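Asuka Nagano
27/05/2025

I finished painting my kitchen. It's a small galley kitchen in a rental in Brulow and I had written permission from the landlord. I'm putting the whole job in one thread so I can find it again when I do the hallway.

Total spent: $349. That covers paint, primer, sandpaper, filler, tape, a roller, a good brush and a bad brush. The bad brush went in the trash the first night. It was shedding into the primer.

What I started with: cream walls that had gone yellow over the stove, white cabinet doors with chips along the bottom edges, and a ceiling I'm not allowed to touch.

I washed everything first. Dish soap and warm water on most of it, then a degreaser on the wall behind the stove and the cabinet above it. I went over that cabinet twice. The rag was still coming away brown after the first pass.

If you rent, get the permission in an email. Mine says which walls, which doors, and that I don't have to paint it back when I leave. I asked in April and had an answer before the end of the month.

Take the doors off. I know you can paint them hanging up. I tried that in my last place and the hinges looked terrible for as long as I lived there. Put the screws in a jar and put a piece of tape inside each door saying where it came from.

I put the tape on the hinge side, then sanded the hinge side and threw the tape away. So I spent part of one evening holding doors up to the openings to see which one fit where. Write it inside the hinge hole instead, in pencil.

Sanding: 220 grit on the doors, by hand. You only need to take the shine off. I did it on the back steps with a mask on and the dust still got on the mail.

Filler in the chips, let it dry overnight, sand again. A couple of the deeper ones sank and needed a second go.

Primer was Analico, the water-based one. It smells like wet cardboard and the smell is gone by morning. It covered the yellow patch over the stove, which I was worried about. Walls got a single coat and doors got a single coat.

I waited a full day before painting over it even though the can says less. The kitchen doesn't get much air.

The paint took longer to pick than it did to put on. I brought home a stack of cards from Tsuji (the hardware store by the bus station, not the bigger one) and taped them up next to the window. They all looked gray by late afternoon.

I got sample pots after that and painted them on cardboard so I could move them from wall to wall. A card is too small. The same white looked pink next to the fridge and fine next to the door.

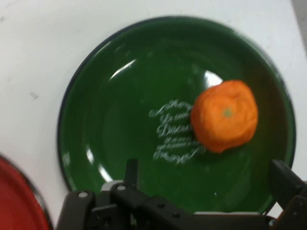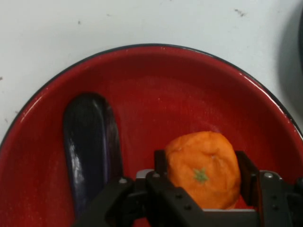
Trim was the part I kept putting off deciding. The cabinets have a narrow raised edge around each door and I could either paint it to match or pick it out. A dark edge can look fussy on paper, and I'd mostly talked myself out of it. But I like how the thin black rim looks on the red bowl, and the dark rim on the green plate works the same way. It makes a clean line and you don't need much of it. So the doors are white and the raised edge is nearly black.

For the edge I used a small can of Balliten satin. For the walls I used their washable matte in a warm white. I won't give you the color name because they relabel them and it won't help you. Bring a card to the store and look at it in your own kitchen.

I did think about gloss for the doors. Shiny surfaces wipe down easily but they catch every bit of light, and my doors face the window. Any dent or brush mark would have shown from across the room. Satin was the compromise. It wipes clean so far.

Walls took two coats. Doors took 3, and I'd plan on that if you're painting white over filler. After the second coat I could still see where the chips had been when I stood at the sink.

Paint the backs of the doors first. Then if one sticks to whatever you rest it on, it's the side you don't look at. One of mine stuck to newspaper. There is now a small piece of the classifieds inside the cabinet where I keep the rice.

To paint the raised edge I gave up on tape. It bled under every corner. I used an angled brush with hardly any paint on it and wiped mistakes off with a damp cotton swab right away. It was slow but the lines came out straighter.

Take the tape off the walls while the last coat is still a little soft. I left one strip on overnight over the baseboard and it pulled a ragged bit off with it. I touched it up and it's behind the trash can anyway.

The whole thing took 5 days, working after dinner on most of them. Most of that was waiting for things to dry. If you have somewhere to lay every door flat at once you could do it faster. I had the living room floor and had to leave a path to the bathroom.

Eating during all this: plan for it. The stove was usable but the drawers were blocked, so I lived on sandwiches and whatever I could make in the microwave. Put a knife, a plate and a can opener somewhere you can get to them.

I waited before rehanging the doors, and I'm still being careful with them. The paint feels dry but you can mark it with a fingernail. The can says to give it a few weeks before scrubbing.

I put little felt dots on the corners where the doors close. Without them the paint sticks to the frame when the room is warm and makes a noise when you open it.

Things I'd skip next time: the paint tray liners, the cheap brush, the gadget for edging along the ceiling. It left a line of its own and I did it over by hand.

Things I'd buy again: the angled brush, a headlamp, a second roller sleeve so you don't have to wash one at midnight.

Leftover paint is in jam jars with the date and the room written on the lid. The big can had started to rust where the lid sits and I didn't trust it.

Hallway is next. It's the same cream, and there's a dent from a bike handlebar that I need to fill first. I have enough Analico left for it but I'll need more white.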